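How to plan a walking holiday from hut to hut
by Younes Erraji
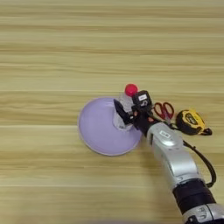

The first thing to decide is how far you want to walk each day. Many people look at the map, see a short line between two huts and forget the climb. On my first tour, from Stustholm to Grusow, the highest pass was at 2,850 metres and I arrived when the dinner was already finished.

Step 1. Choose the huts
Write down the huts on your route and the walking hours between them. For a first tour, four or five hours in a day is enough. If there are children in the group, plan less.

Step 2. Book early
The popular huts take bookings from February. Small ones, like the hut at Zenberg, prefer a telephone call. Ask these things when you book:
- Is dinner included, and at what time is it served?
- Can I pay by card?
- Until which day can I cancel without a fee?

Step 3. Pack the bag
A bag of 30 litres is big enough for one week if you wash your socks in the evening. Take a sheet sleeping bag, because most huts give only blankets. Put in rain clothes, a head lamp, a small towel and light shoes for indoors. Keep 100 euros in cash in a dry pocket.

Step 4. Plan the way home
Look at the last bus before you choose the last hut. In some valleys it leaves very early in the afternoon. My friend Anayeli Hinojosa missed it once and had to walk 10 kilometres on the road.

If the weather becomes bad, stay one more night or go down to the valley. Please call the next hut also, so that they do not send people out to look for you.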